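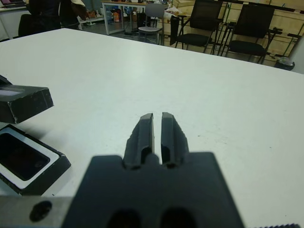

Does Sugar Really Make Kids Hyper?
by Alfie Birkett

You've probably heard a grown-up say it at a birthday party. "No more cake, or they'll be bouncing off the walls!" Everyone nods. But has anyone checked?

When people are very sure of something, that's a good time to ask, "How do you know?" So let's ask it.

First, what is sugar? It's a kind of food your body breaks down for energy. Bread, rice and fruit give you energy too. Your body is pretty good at keeping the amount of sugar in your blood steady. If there's extra, it gets stored for later. So the idea that a cupcake goes straight to your legs and makes them run is already a bit fishy.

Scientists have tested it. They gave some kids drinks with real sugar and other kids drinks that tasted sweet but had no sugar. The kids didn't know which one they had, and neither did the people watching them. When the watchers wrote down how the kids behaved, they mostly couldn't tell the two groups apart.

Why do so many people believe it, then?
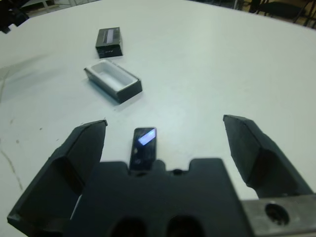 Think about where kids eat a lot of sugar. Parties. Halloween. The last day of school in June. There are friends, games, loud music and maybe a bounce house. Would you sit still at a party if the only snack was carrots? I wouldn't.

There's another trick going on, and it happens inside the grown-ups. In one test, parents were told their kids had just had sugar. They hadn't had any! Those parents still said their kids were acting more hyper than the other parents did. If you expect to see something, you can end up seeing it.

Could a few kids be different? Maybe. It's hard to prove that something never happens to anybody. But "maybe" is a lot weaker than "everybody knows."

Before you run off to show this to your dad, sugar isn't off the hook. Germs in your mouth use it to make acid, and acid makes holes in teeth. Filling up on candy also leaves less room for food your body needs. Those are good reasons to stop after 2 cookies.

Try this: next time someone says "everybody knows" about any food, ask them how it was tested. Ask me, too.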